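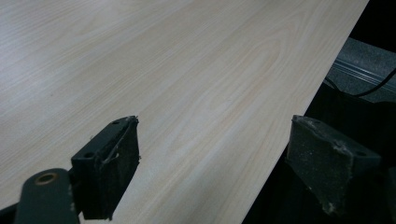 Workplace Safety Walk-Through, Pluvard Building, Level 3
Inspection date: 2018-01-18
Previous inspection: November
Key: OK / Fix / Fix, again

1. Exits and stairwells
East stairwell door closes and latches. OK
West stairwell door closes if you lean on it and think positive thoughts. Fix, again
Exit signs lit. OK, apart from the one over the photocopier, which is lit on the E and the X. Fix
Boxes on west landing. Fix, again. The labels say Flovum brochures, 639 to a box. They burn as well as any other paper.

2. Fire equipment
Extinguishers mounted, tagged and in date. OK
Extinguisher by the server room is holding up a coat. Fix
Fire blanket in kitchenette still in its pouch. OK
Evacuation plan shows a corridor that was walled up before the lease began. Fix. Warden reports that everyone knows the way out regardless, and that is how people talk right up to the day the lights fail.

3. Furniture and surfaces
Edges and corners free of splinters. OK
Shelving over shoulder height fixed to wall. Three units are, one is waiting on a bracket. Fix
Chairs stable. Eight tested by sitting, a method the form doesn't mention but doesn't forbid.
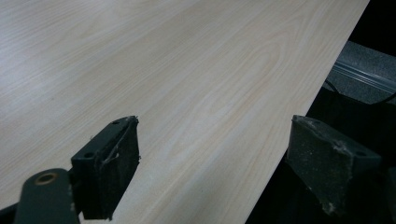 Section 3: panel with a pale wood-grain finish.

4. Electrical
Power boards not daisy-chained. Fix, again. The arrangement under the window has grown since November and now feeds a heater, which is a new colour as well as a new hazard.
Test tags current. OK in the offices, illegible in the kitchenette.
Switchboard cupboard clear. OK – credit where it's due, the bicycle is gone.

5. Kitchenette
Urn on a level surface, cord away from sink. OK
Knives stored blade down. Fix
First aid kit stocked. Plenty of eye pads, no adhesive bandages. Order through Nazarenko, quoting account 2,134.

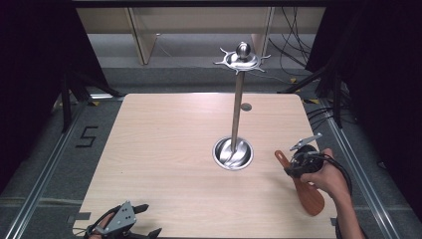

Comment from Lodis: the west stairwell door was adjusted after the last inspection and closed properly when our fitter left. Please check whether the carpet on the landing has been replaced with something thicker. We can plane the bottom of the door, but we'd want the boxes moved first.

Inspector's response: carpet unchanged. Boxes to be moved by the tenant before the fitter's visit. Item 1 stays open.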